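Print this page | E-mail this page

Sikero two-arm bench set – budgeting notes

Price covers both arms, grippers and cabling. Table not included, get your own. Allow 9 weeks for delivery, more if you order in July.

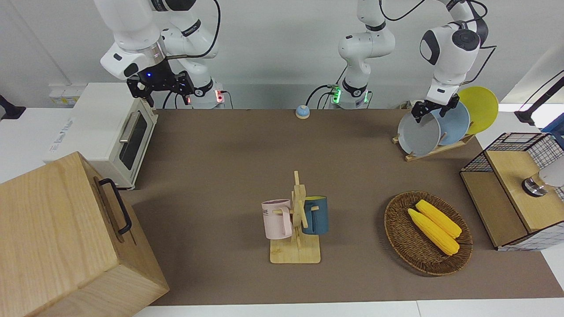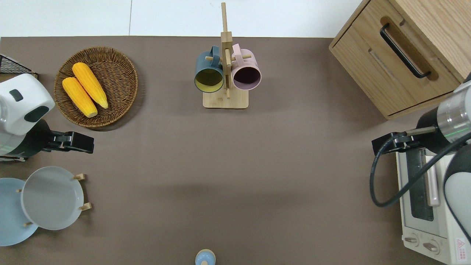 Spare gripper fingers are extra – order 2 sets now, you will want them. Service due every 1,000 hours, so put that in next years budget and not this one. Carriage is a flat £91 to mainland adresses. Leasing through Oyelaran, ask for the short form. Trade-ins on older Itura arms considered, no promises.

Related items
Itura single arm, bench mount
Brirkosero cable kit
Spare finger sets
Service plans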